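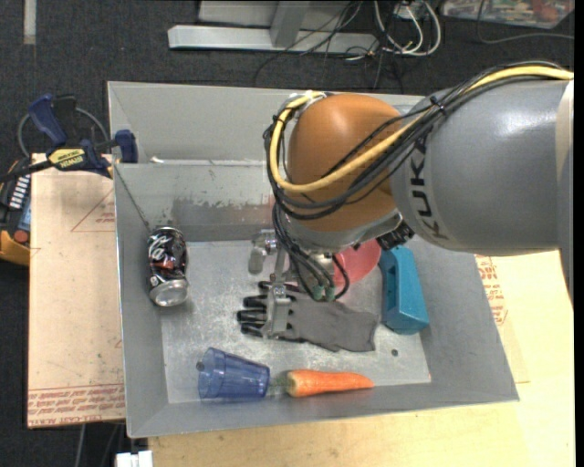

Kimie Hosoda wrote:
> I don't see why people on this list are so down on the Randach deployment. The
> ministry put out a clear statement, the battery is in place, and the
> other side has pulled its exercise back from the coast. You can argue about
> cost all you like, but deterrence is supposed to look like this. The
> Kuipers paper makes the same case with a lot more detail than I can, and I
> haven't seen anybody here answer it. Are we just going to say "wait and
> see" until the next crisis?

Kimie, I read the Kuipers paper twice, the second time with a pencil, and I still can't find the part where the detail is. There is a lot of it about the missile. Range, reload time, the radar, how many targets it can follow. Fine. What I wanted was one page on how many rounds are sitting behind each launcher, and that page isn't there.

A launcher is a truck. Randach has one battery, and going by the ministry's own statement it went out with its "initial load." I've asked twice what that means and been pointed back to the same statement. If it's the load on the trucks and nothing more, then we have a defense that lasts as long as one bad afternoon. The other side can count trucks as well as we can.

On the exercise being pulled back – maybe. The exercise was announced in the spring with an end date, and it ended two days ahead of that. The battery had been at Randach for less than a week. I would want to see something that ties one to the other before I put it down as a win. Weather would do it. So would fuel. Ntombi Shezi posted the shipping notices for that stretch of water and the closed area had already been cut down before the first truck left the depot. You may have missed that post, it was in the Pelley thread under a subject line that had nothing to do with it.

Which brings me to Pelley. The plan says resupply comes by rail to Pelley and by road from there, 92 miles, on a road with 3 bridges. I have driven it. Two of those bridges are posted with weight limits, and I'd like somebody to tell me what a loaded reload vehicle weighs, because the paper gives the weight empty and the weight of one canister and leaves you to do the sum. I did the sum. It's over. There may be a waiver for military traffic, there usually is, but a waiver doesn't make a bridge any stronger.

The paper handles all this in one sentence, "existing routes are considered adequate." Considered by whom? The footnote goes to an earlier paper by the same authors.

Then there's the order itself. Bumach is supposed to deliver around 400 interceptors over the life of the contract. People keep quoting that number as if they were stacked in a shed. Bumach has not said when the second production line opens. Last December it was going to be summer. Now the word is "on schedule," with no schedule attached. Hadiza Adeyemi went through the budget tables and the money for the line was moved back a year, and I haven't seen anyone dispute her reading.

I'm not against the thing. I'd put air defense on that coast before I'd put most of what we do put there. And Lâm Hầu has a fair point that some of this has to be kept quiet, and that a reserve stock might exist and not be talked about. Could be. But in my experience, when a ministry has a full magazine it finds a way to let people know, and it didn't here. The statement spends four paragraphs on the parade through town.

As for the bit in the introduction about the coast having been "secure since 1817 on the strength of its fixed defenses," somebody should look at that again. The old fort guns never fired at anybody. You can call that deterrence if you want. My cousin's barn has never been shelled either.

So what would change my mind:

A number for reloads at Randach, even a vague one.
A straight answer on the bridges.
A date for the second line, from Bumach and not from a columnist.

Any two would do. Mio Miyazaki said she might be able to get at the engineering survey for the road, and if she does I'll gladly type up the tables for the list. I won't be reading mail on Friday, so if there's an answer and I'm slow, that's why.

Could people please trim the quotes? The last digest was mostly the same message five times.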